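Session 4 handout: wrist markers, cables, and the shoe task
Home Build Group, spring term
Notes by Lorena Cabral, put together fast before class, fix your own copies

Where we are

Arm frame is bolted. Gripper from last time still slips on anything soft. Before we write any more motion code we need hand tracks from real chores, recorded at home. So: wristbands this week, arm again in March.

Read first: Irfan's page on marker size. Short. Do it.

Wristbands, what matters

Black strap, square markers in white tiles, as many faces of the wrist as you can cover. One marker facing up is no good once the wrist rolls. Tiles must sit flat. A curved tile reads badly or doesnt read at all.

Each tile gets its own ID. Write the IDs down, left band and right band on separate lines. Two people swapped bands last term and Yurii spent an evening un-swapping the files.

Tile edge 47 mm on the old Lukik sheets is too big for a wrist. Use the small sheet. Print at 100 percent, no "fit to page", then check with a ruler.

Cables: slack at the elbow, never across the fingers. Let them drop to the floor and run them out behind you. If the cable pulls the band round, the offset is junk and you start over.

The chore

Cleaning a pair of sneakers on a low cabinet. Good task for us: two hands, one holds and one works, odd shape, laces that go wherever they like. Wipes in a basin on the floor within reach.

Order of work
1. Bands on, snug. Shake both hands. If a band moves, tighten.
2. Hold both wrists up to the camera for a slow count of 11. Needed for the zero pose.
3. Take one shoe, lay it on its side, leave the other standing. Both hands on it before you start.
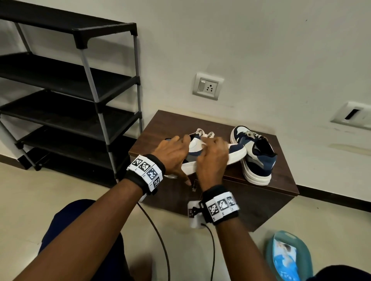

4. Pick up a wipe, fold it small. Work along the sole first, then the toe.
5. Turn the shoe when you need to, but turn it slow. Fast turns blur the tiles.
6. Second shoe the same way. Don't stop the recording in between.
7. Wrists up again at the end. Same count.

What to label afterward

Keep it simple. Hold, wipe, turn, reach, idle. One label per hand at any time. Left and right are labeled on separate rows, they are often doing differnt things. Azucena wants "steady" as its own label for when the fingers only stop the shoe from sliding. Fair point, we'll use it: fingers on the toe, light press, no lift.

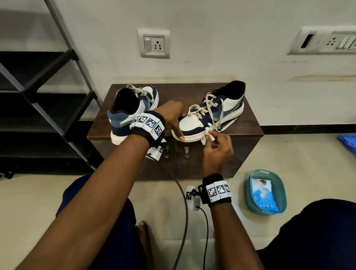

Wiping is the hard one for the arm. Position alone won't do it, you need some push into the surface and the surface is curved. Our gripper has no force sensing, only motor current. Plan is to replay the wrist path at low speed with a soft pad on the fingers and watch the current. Limit at 200 mA to begin with, raise it later if the pad just skates.

Laces: ignore for now. If they fall over the spot you want to wipe, move them by hand and label it "other". Uriel is trying them on the Suvovley simulator, no luck so far.

Common trouble
- Sleeve over the band. Roll it up.
- Ceiling light glaring on the tiles. Matte paper, or turn the lamp.
- Dropped frames. Close everything else on the laptop.
- Hand hides the other hand's markers. Will happen, leave it in, mark the gap.

Bring next time
2 full recordings on a stick, your ID list, label file as plain text. Also the Gresard servo horns if you have them, I'm short one.

Arm bench is free after 6 pm. Put the clamps back.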